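Search this book Go Advanced search

Chapter 6

Cloth, Metal, and the Flat White Table

Most books on housekeeping begin with dirt. They are fond of dirt, and they give it long chapters with headings such as "Know Your Stains." We have put ours off until Chapter 9, on the theory that a person who can't dry a plate and put down a towel has no business picking a fight with red wine.

Drying is the least respected job in the kitchen. Washing gets the gloves, the suds, and the window over the sink. Drying gets whoever was slow to leave the table. In the training kitchen at Latberg, where much of this book was tried out on students who had signed up for something else, the first drying session was set for Sunday at eight in the morning. Attendance was thin. Those who came had expected to be shown a clever fold, and they were asked to look at a bare table for a while and say what they would put where.

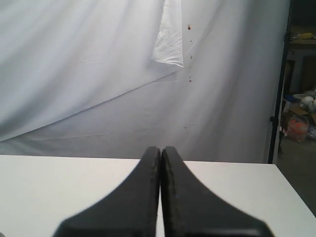

They found this harder than it sounds. A table with nothing on it invites you to use all of it, and within a week you do. Mail lands there. So do keys, half a lemon, and the charger for a phone you no longer own. The working rule in this chapter is that a drying surface has two zones, one for the thing being dried and one for the cloth that dries it, and that the two should be close enough to reach and far enough apart that the cloth doesn't end up under the plate. Students will put the cloth under the plate anyway. Let them do it once and then have them lift the plate.

The cloth deserves more thought than it gets. The household survey at Skullesari, which we will lean on heavily and complain about in the notes, asked 3000 homes how many kitchen towels they owned. The usual reply was a number followed by a second, smaller number, once the respondent had gone and looked. The same homes were asked how many of those towels they liked using. Here the figures became embarrassing, and we have moved them to the back of the book.

Kitchen towels come in two broad families. Flat weaves are thin, dry fast, polish glass well, and soak up very little. Pile fabrics, such as terry and the thicker microfibers, have loops or tufts standing up from the base, and those give the water somewhere to go. A pile towel will take up a great deal before it complains. It will then stay damp until Tuesday if you leave it in a heap, and a heap is the shape it prefers. Spread on a table, it gathers itself into ridges and pockets the moment you let go. Folding it square takes a few seconds and a small amount of character.

Color is a matter of taste, though the makers have opinions. The Cele line of towels was sold for years in one shade of slate, on the grounds that slate hides everything. It does. We would ask whether you want everything hidden in an object you rub on your dishes.

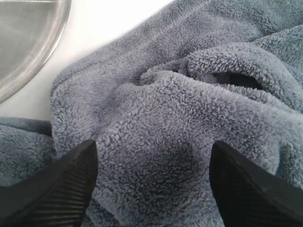 Cosach, writing in reply to an early draft of this chapter, objected to the whole line of argument. The reply ran to some 38 paragraphs, the gist of them being that a towel left in a heap between plates is a towel ready to be used, and that anyone who stops to fold it after every dish will still be at the sink when breakfast comes around. We concede the point for the length of one wash. Our quarrel is with the heap that is still there the next morning.

Metal dishes bring their own troubles. A china plate forgives a bad drying. Stainless steel keeps a record of it, in the form of pale spots wherever a drop was left to dry by itself. The spots are minerals from the water and do no harm, but they will be noticed by exactly the guest you expect. Wipe the flat part first in wide circles, then run the cloth once around the rim, and look at the dish from a low angle near a window before you call it finished. If the rim leaves a wet line on the shelf, you called it too early. 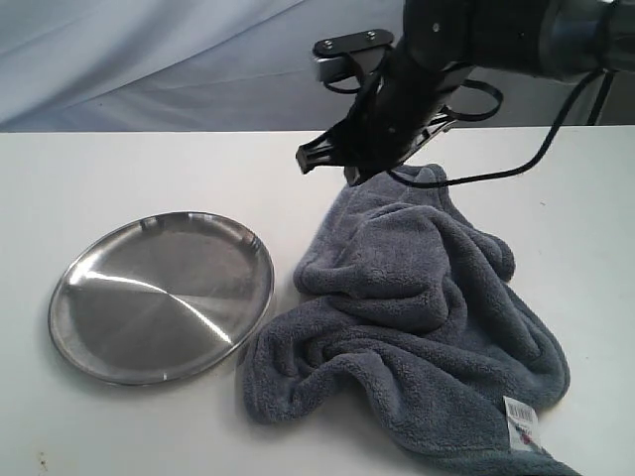

Can you dry a steel dish with the same towel you used for everything else?

Any clean towel that still has a dry patch will do, but take the steel first, while there is plenty of dry cloth left, and save the mugs for last.

Before going on to Section 6.1, find the towel nearest your own sink. Hold it up by one corner and note its size, whether it is flat or pile, and how it smells. Write all of this down. You will need the notes for the first exercise, and the towel for the second.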